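4. The Shirt and the Table

4.1 Choice of garment

The literature on domestic folding has a weakness for towels. A towel has four corners, no inside worth mentioning and the same length on both sides every time it comes out of the dryer. Engelbrecht's widely cited trials used nothing else, and reported agreement between raters that we have never come close to matching. We suspect the towels deserve most of the credit. A household that owned only towels would have no need of this paper.

We chose the short-sleeved T-shirt as the smallest step away from the towel that still causes arguments. It is close to a rectangle, which tempts people into treating it as one, and it has two sleeves and a collar that object. The study set was 13 shirts, all knit cotton, all adult sizes, bought in one order from Atetti and washed before use to get rid of the factory creases. Factory creases are the enemy of this kind of work. A new shirt remembers exactly how it was folded in the box and will go back to that shape with very little encouragement, so that for the first few trials everyone looks talented.

Heather gray was picked over white or black after a short and unpleasant pilot. White shirts on a white table could not be scored by anyone over forty. Black shirts showed their outline beautifully and hid every wrinkle inside it. Gray with a mottled knit gives a clean edge against the table and enough shading in the folds to tell a crease from a shadow, at least by midmorning.
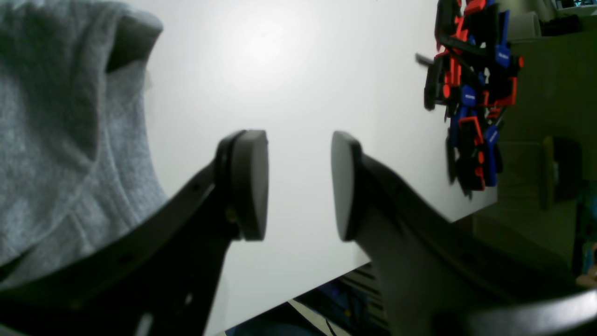

The mottling has a cost. A shallow ripple in plain cloth is easy to trace with a finger or a ruler, while in a heathered knit it fades into the speckle partway along and comes back somewhere less convenient. Raters were told to score the full length of any ripple they could follow and to stop when they lost it. Tekle Wubshet, who scored every shirt in the first round, followed them a good deal farther than the rest of us, and his wrinkle scores are higher for it. We have left them as they are. It seemed unfair to penalize a man for looking.

4.2 Choice of surface

Most people, when asked, say they fold on the bed. A bed is a terrible place to fold a shirt. It gives under the hand, it has its own fabric that grips the garment, and sooner or later something else is put down on it. Against this, it is large and it is usually near the drawers. We used a large white table because it is flat, and because a shirt pulled across it slides instead of bunching. Readers who want results that hold for mattresses are referred to their own mattresses.

The edge of the table matters more than its middle. A shirt placed with a sleeve hanging over the side will look perfectly square across the body, and then the weight of that sleeve pulls the side seam out of line as soon as anyone lets go. We scored overhang separately for this reason. We did consider a bigger table. The room at Parkcombe had opinions about that, mostly expressed through its doorway.
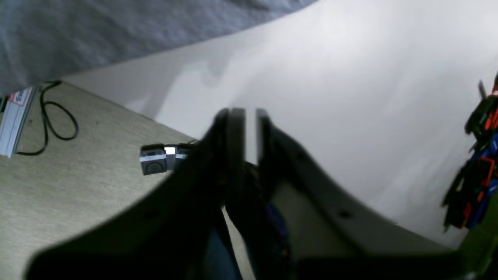 4.3 Laying flat

Folding gets the attention, but the shirt is won or lost before the first fold. We call this stage laying flat, and define it as everything between picking the shirt up and making the first deliberate crease. In our protocol it has no time limit. One participant on a Tuesday afternoon spent so long on it that we moved the session break.

There are two common methods. In the first, which we call patting, the shirt is dropped on the table in more or less the right shape and corrected with the palms, working outward. In the second, which we call the stretch, an edge is taken at both ends, lifted clear, pulled taut and set down again, so that the cloth trails out behind it. Patting is favored by people who have never thought about it. The stretch is favored by people who have worked in a shop and would like that to be known.

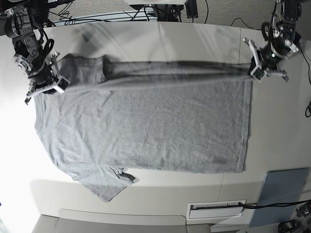
The stretch does well along the edge being held. A taut band of knit has nowhere to hide a wrinkle, and the line it leaves on the table is usually the straightest thing in the trial. The trouble moves to the opposite side, where slack cloth gathers in a soft, uneven margin, and to whichever sleeve has been forgotten. Patting spreads its errors more fairly: every part of the shirt is slightly wrong. Across 200 trials neither method won on the Hindeck flatness scale by enough to justify the tone in which they were discussed.

Knit cotton also gives. Pulled hard enough, the edge will grow while it is held and shrink back when it is put down, taking the neighboring inch of cloth with it. Participants who pulled hardest produced the most impressive band in the air and the most puckered one on the table. We advised everyone to pull less. They nodded.

4.4 What counts as flat

A shirt was scored as flat when both sleeves were out from the body, the hem was straight, and no two layers were crossed anywhere they should not be. Wrinkles alone did not disqualify it. This was a practical decision. Under the stricter rule in our first draft, no shirt would have qualified, including the one we ironed.

Figure 3. The shirt laid sideways on the table, with its neckline at the left and its hem at the right. Shallow wrinkles cross the body, and the collar is slightly puckered. 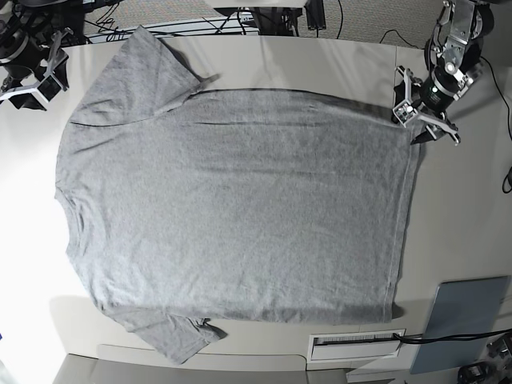

Collars were the last point to be settled. The ribbing at the neck is tighter than the body it is sewn to, and it will pucker on a table even when the rest of the shirt has given up. Two raters wanted to deduct for this and one thought the collar was simply being a collar. We adopted the minority view in June, after checking what the deduction did to the totals. It lowered all of them by the same amount.

Sleeves were treated less kindly. A sleeve could lie at any angle as long as it matched its partner to within 5 degrees, and the cuff had to be open or closed but not halfway. A bunched cuff tip cost one point. Most shirts lost that point at one end or the other, and a few lost it at both, after which the participant generally turned the shirt over and started again from the hem.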